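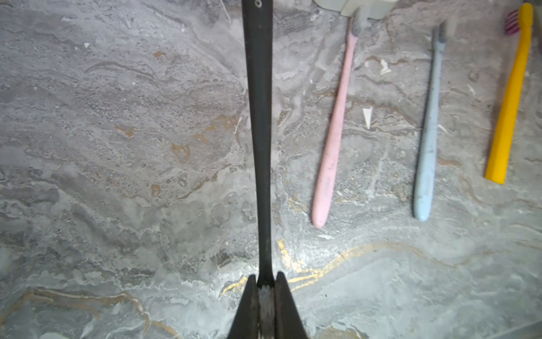 Figure 1. Wrist camera view of the toothbrush task: gripper over the marble-patterned countertop, three toothbrushes to the right.

Equipment Plan and Budget for a Second Tabletop Manipulation Station
Student project report, Dilville Technical College
Author: Periklis Gkikas

1. Purpose

The lab has one manipulation station. It is shared by three project groups, and since February the booking sheet has been full from 8:00 a.m. to the closing of the building. This report sets out what a second station would need, what can be reused, and in which order the parts should be bought. The task used for sizing the equipment is the bathroom counter task, in which single toothbrushes are picked from a countertop.

The report does not cover software licenses or staff time. Both are paid from other accounts.

2. Why the toothbrush task was used for sizing

A toothbrush is light, so payload plays no part in the choice of arm. The difficult quantities are the thickness of the handle, its shape, and the small clearance between the fingertips and the countertop at the moment of closing. An arm and gripper that handle this task will also handle the cup and soap dish tasks planned for next term.

The brushes in Figure 1 differ enough to matter for the gripper. The pink handle tapers to a rounded end, the blue one is slimmer, and the yellow one is wider and flatter with a squared-off end. All three lie diagonally and roughly parallel, so the wrist has to turn before the fingers can close across a handle. A fixed-angle gripper mount was ruled out at this stage for that reason.

3. Requirements

3.1 Arm
Reach of at least 700 mm, measured from the base flange. Seven joints are preferred. Six are acceptable if the base can be mounted at the rear corner of the table. The controller must fit under the table with the door of the cabinet closed.

3.2 Gripper
Parallel jaw, electric. The fingers must be removable with common tools, as the contact surfaces are treated as consumables. The pad section of the present gripper is worn, and the finger has faint scuffs along its edges (Figure 1). The plan therefore includes spare pads from the first order onward.

3.3 Wrist camera
Color, with a short minimum focus distance. The finger takes up the center of the wrist view, and anything lying directly under it is hidden from this camera. A second camera on a fixed post is listed as a separate line, to be bought in the same order if funds allow.

3.4 Countertop
The present surface has gray, white and charcoal veins with streaks of golden ochre and some rust-colored blotches. It is a demanding background for segmentation, and the second station should have the same pattern so that recordings from the two stations can be mixed. A plain panel of the same size should be bought with it for baseline tests.

4. Sources compared

Three suppliers were asked for quotes.

Hedegaard quoted for a complete set: arm, gripper, mounting plate and cabling. It was the highest quote and had the shortest delivery time. Training is included.

Plalley quoted for the arm and gripper separately. The gripper uses a different bolt pattern from ours, so an adapter plate would have to be machined in the college workshop. The workshop can do this, but its queue is long before the end of term.

Fomitz sells refurbished arms with a limited warranty. The arm offered meets the reach requirement. Its controller is an older type and does not fit the cabinet, so the cabinet would also have to be replaced.

5. Budget

The arm itself is to be paid from the department's capital fund and is not part of the project budget. The project budget is $3,000 and covers everything mounted on or around the arm.

Wrist camera, post camera, brackets and cables: $2,000
Countertop section, plain panel and table frame: $700
Spare finger pads, test objects and cleaning supplies: $300
Total: $3,000

There is no reserve in these figures. If a price rises between quote and order, the post camera should be dropped first. The table frame could also be built from leftover profile in the storage room - the lengths have been measured and are sufficient - but this has not been counted as a saving, as another group has also asked for the material.

6. Consumables and housekeeping

Small debris on the surface was left out of the first draft. A white triangular fragment is visible between the pink and blue brushes in Figure 1, and a whitish flake lies near the upper handle of the pink one. Objects of this size can be picked up by the segmentation step as separate items. A hand brush and lint-free cloths have been added to the last budget line, and wiping the counter has been added to the start-of-session checklist.

Test objects should be bought in sets of the same model where possible. Replacing a single brush with a different one partway through a data set makes later comparison difficult.

7. Order of purchase

Step 1. Countertop section and plain panel. The pattern may be discontinued.
Step 2. Arm, through the department. The recommendation is Plalley, provided that the workshop confirms a date for the adapter plate. If no date can be given, Hedegaard.
Step 3. Cameras and brackets, once the flange drawing has been received.
Step 4. Spare pads and test objects.

8. Open points

The floor load limit for the rear of the room has been requested from the building office. The power outlet on that wall shares a circuit with the 3D printers, and a separate circuit may be required. The cost of this work is not known and is not included in Section 5.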